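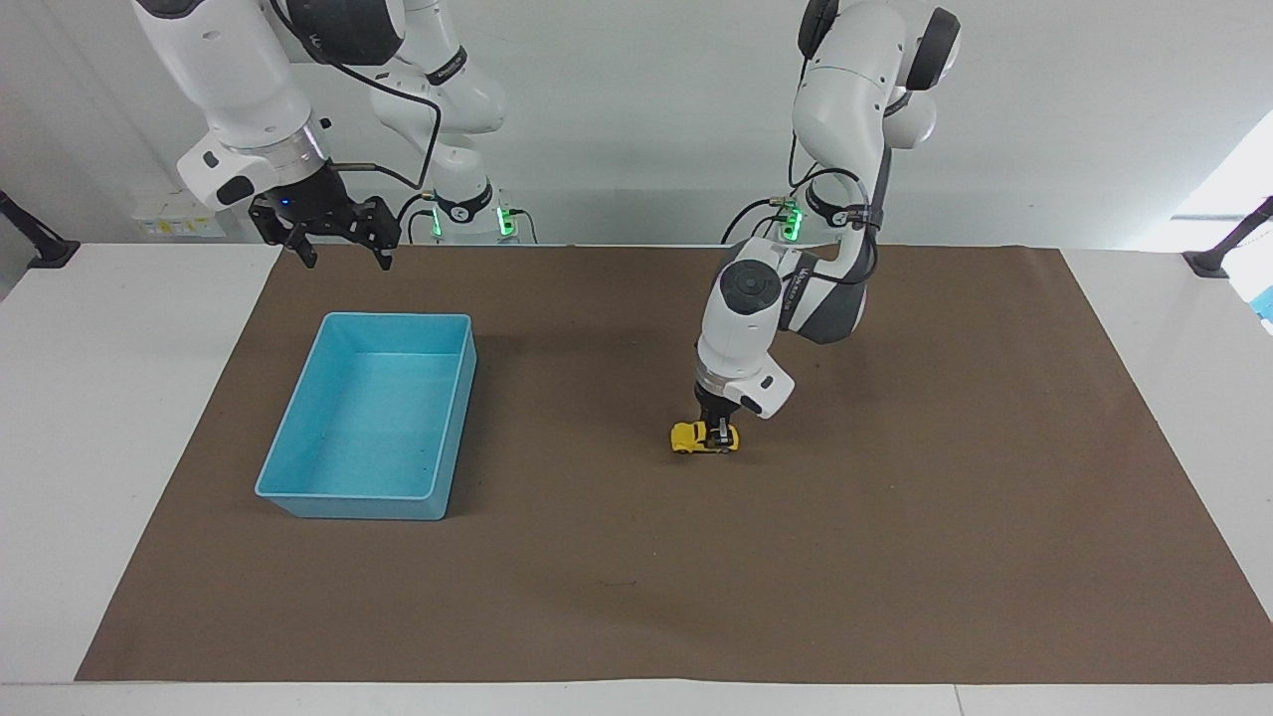

So I'm finally doing the tea towels I've been threatening to do since spring, block printed, two colors, a big fat pear on one end and a little row of leaves on the other. The blocks are cut and I'm really happy with the pear (the leaves are a bit wonky but I like them wonky). My trouble is the printing surface. I've got plain brown paper down over a white tabletop, because I will get ink on anything that holds still, and when I pull a test print the middle of the pear comes out pale and speckly while the edges are nice and dark. More ink just squishes out around the stem. Is the paper too hard underneath? Should I have felt or something under there? I have 13 towels promised for the September market and I've already sacrificed one good one, so help!!

Ink is Kirui fabric ink in the green, towels are Millov cotton, washed once, no softener.

-- pearshaped

Re: pale middle on my pear
posted by inkythumbs

Too hard, yes. Lino on cloth on a hard table gives you exactly that. Cloth isn't flat even when it looks flat, and there's nothing under it to push it up into the block. I use an old wool blanket folded once with a piece of sheet pinned over the top, and I've been on the same blanket for years. Craft felt from the dollar store does NOT work the same, it goes to mush in an afternoon.

Also wash those towels again. Once isn't enough with Millov, they put something on them.

Re: pale middle on my pear
posted by Erasto Mugo

I'm going to disagree with the blanket. Blanket is fine if you have bold shapes, but with those little leaves you'll get ink down in the cut lines and they'll turn into blobs. I went through this with a fern block and threw out a whole afternoon's work. Put a few sheets of newsprint under your brown paper and press harder. Stand on the block if you have to. I'm serious, I put mine on the floor and step on it in my socks.

I'd look at the brayer too. If it's one of those hard black ones it skips over the middle of a big shape. I switched to a soft Banwood and half my problems went away.

Re: pale middle on my pear
posted by inkythumbs

Newsprint packs down after two prints and then you're back to a hard table. And please don't tell a beginner to stand on a block, I cracked a mounted one in half doing that!

Re: pale middle on my pear
posted by Erasto Mugo

Mine aren't mounted. Unmounted lino doesn't crack unless it's cold. Anyway she isn't a beginner, she did the onion aprons last year.

Re: pale middle on my pear
posted by pearshaped

Ha, okay, no fighting over my pears. (And thank you for remembering the onions!) I tried it both ways after supper on an old pillowcase. Blanket: the pear is gorgeous, solid all the way across, but Erasto is right about the leaves, two of them filled in. Newsprint with socks: leaves super crisp, pear better than before but still a little freckled. So maybe blanket for one end and newsprint for the other? That seems like a lot of shuffling but I don't mind.

Second thing that's bugging me is the paper. It won't stay down. Along the top it goes all wavy where it lifts off the table, and if a towel is lying across a ripple I get a light streak in the print. Do you all tape it, or iron it, or what?

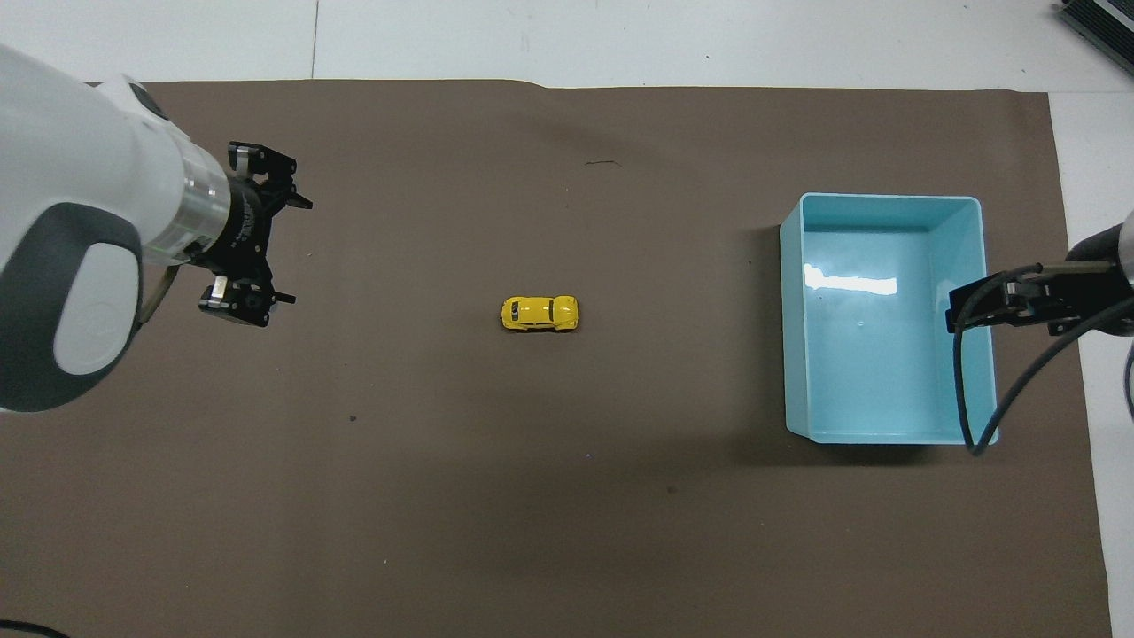

Re: pale middle on my pear (now wavy paper)
posted by Nafula Mwaipopo

Roll it backwards! Take the sheet and roll it up tight against the curl, put rubber bands on it and leave it overnight. Then tape all four sides, and I mean the whole side, corners alone will let it belly up in between. I used to iron mine and it worked okay on low, but it curled right back the minute the air got damp.

On the blanket thing I'm with inkythumbs for the pear and Erasto for the leaves, so I guess I'm no help. Have you thought about Culodura in the ink? Just a dab. It loosens it up so it covers a big shape with less pushing.

Re: pale middle on my pear (now wavy paper)
posted by inkythumbs

I'd skip the Culodura if these are for sale. Mine faded after a few hot washes. Might have been a bad jar, but I wouldn't risk it on something people are paying for.

Re: pale middle on my pear (now wavy paper)
posted by pearshaped

Paper is rolled up backwards with three rubber bands on it as of right now, and I'm off to find masking tape. I'll print the pears first, let them hang, then do the leaves on newsprint the next day. Does anybody heat set both colors at once, or do you iron in between?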